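Setting out a small work surface for one-tray cooking

The kitchen at Barnstead has one worktop and no second place to put anything down. I have rearranged it several times since October, and the layout has now stayed the same long enough to be worth writing up. The notes cover the position of the oven, the choice of crockery and the order in which food comes out on to the surface.

The oven comes first, as it is the only item that does not move. A toaster oven needs clear space on every side that gets warm, and the maker's leaflet will give a figure. I allow more than the leaflet asks. The door also needs room to open fully, plus the depth of the tray once it has been drawn out. I measured this with the tray in my hands and both gloves on. The figure without gloves was smaller and of no use.

I place the oven at the right-hand end with the door facing into the worktop. The usual arrangement is to push the back against a wall and have the door face the cook. On a narrow surface this means the open door hangs over the edge, and the hot tray has to travel through the space where one is standing. With the door facing left, the tray slides out over the table and can be set down on a mat at once. The controls are slightly awkward to read from the side. I got used to it in a week.

The crockery is plain and mostly pale. A white surface shows every crumb, and coloured bowls on it are easy to tell apart at a glance, so each colour has been given a job. Pale green is for things waiting to be washed or peeled. Light blue is for things that are ready. The large mauve plate is for serving and stays empty until the end. I bought the bowls from Ternum as seconds and have not found the fault in any of them. 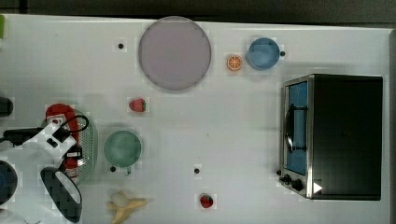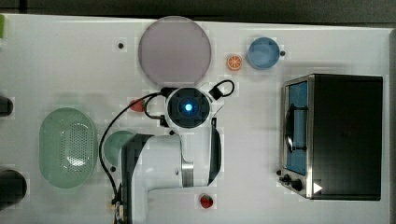

Reading time: 3 min

The plate goes at the back, in the middle. This was a late change. It used to stand at the front, where it collected peel, labels and teaspoons. At the back it is within reach but slightly inconvenient, and it stays clean. The blue bowl sits between the plate and the oven. Fruit that is going to be warmed passes through it last.

Fruit is most of what I cook in the small oven. Sliced orange does well on a lined tray at a low heat with the door closed. Banana should go in late, and on a separate piece of paper, as it sticks. Strawberries give up a lot of juice and need a tray with a raised edge. I have tried all of them together and the result was edible but grey.

The timer on my oven runs fast. Over 70 minutes it gained almost 5, checked against the Arai kitchen clock on the wall. For toast this does not matter. For drying orange slices it does, and I now ignore the dial and use the clock.

Washing up is done in one pass. The bowls go first, then the plate, then the tray, which is left to soak while the oven cools. The colander is last because it takes the longest to drain and can be left upside down overnight. The worktop is wiped from the oven end towards the left, with a damp cloth and no spray. I used Skamano cleaning paste on it once. It removed a tea stain and left a dull patch the size of a saucer.

Two matters are still open. The first is where to keep the oven gloves, which at present hang from a hook behind me and have to be fetched. The second is the mat, which slides when the tray is put down at an angle. I have ordered a heavier one and will add a line to this post when it has been in use for a month.

Contact | Copyright Small Worktop Notes | Back to top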